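Pelutine Shared Workshop
Minutes of the hand-held gripper build meeting, August 3, 2020

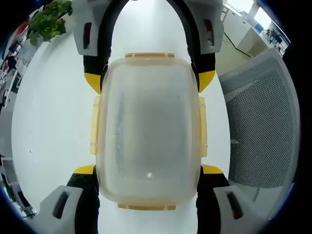

The meeting opened once the minutes of the March meeting had been read and accepted. One correction was made to those minutes: the spare finger bands are stored in the drawer under the drill press, and the March text had them in the metal cabinet.

1. Fingers and tips

The group went over the current build of the gripper. The black bands and yellow tips stay as they are for now. A member asked whether the tips should be glued to the bands or left as a push fit. The push fit is easier to change during testing, but the tips work loose after a long session. Agreed to keep the push fit until the tip shape is settled, then glue.

A second member has drawn a tip with a flatter face for boxes and food containers. The present angled tip does well on corners and less well on straight walls. The drawing was passed around. There was a question about whether the flatter face would make it harder to pick up small round things such as bottle caps. To be tried with one pair before any more are printed.

2. Housings

The last batch of housings came off the Fevitent printer with some warping at the base. Bed temperature had been left at 70 from a previous job. It was set to 72 for the next print and the base came out flat, though one print is not much to go on. Agreed to note the setting on the card next to the printer and to ask people to put it back after using other material.

The slot in the housing face is tight for the screwdriver. Opening it up was discussed at some length. Two members felt it would weaken the part; others thought the wall is thick enough. No decision. The design file will stay unchanged and anyone who wants to try a wider slot should save it under a new name.

3. Camera and recording

The wide lens takes in the fingers, the object and a good part of the room, so people recording at the shared table should expect bags and desks to show up near the edges. The view bends a lot toward the corners. A member offered to run the lens correction and bring back a set of corrected pictures — nothing needs to change on the mount for this.

The Onsri software now starts recording from the trigger. It still loses the last moments of a session if the laptop goes to sleep. Members are asked to turn sleep off before starting.

4. Test objects

The list of test objects was reviewed. Clip-lid food containers stay on it, along with mugs, sponges and the tape rolls. Clear and cloudy plastic remains hard for the object finder, especially on a white tabletop. One suggestion was to put down a dark mat. Another was to keep the white surface and add more recordings, as a kitchen counter at home is just as likely to be white. Agreed to do both and keep the recordings in separate folders.

Containers brought from home should be empty and clean, with the owner's name on the bottom.

5. Arm mount

Work on the fixed arm, Flotel, has been slow. The base plate is cut and drilled, but the adapter between the wrist and the gripper does not line up by 2 mm. The adapter will be redrawn. Until it is ready, all testing is done by hand.

6. Money and supplies

The group approved the purchase of black rubber strip and a bag of short screws. The request for a second laptop was put off to the next meeting.

7. Other business

The glue left open on the bench has been thrown out. Please close lids.

The key to the back cupboard is missing again. Whoever has it should hang it on the hook by the door.

Items carried over: housing slot, tip glue, second laptop, adapter drawing.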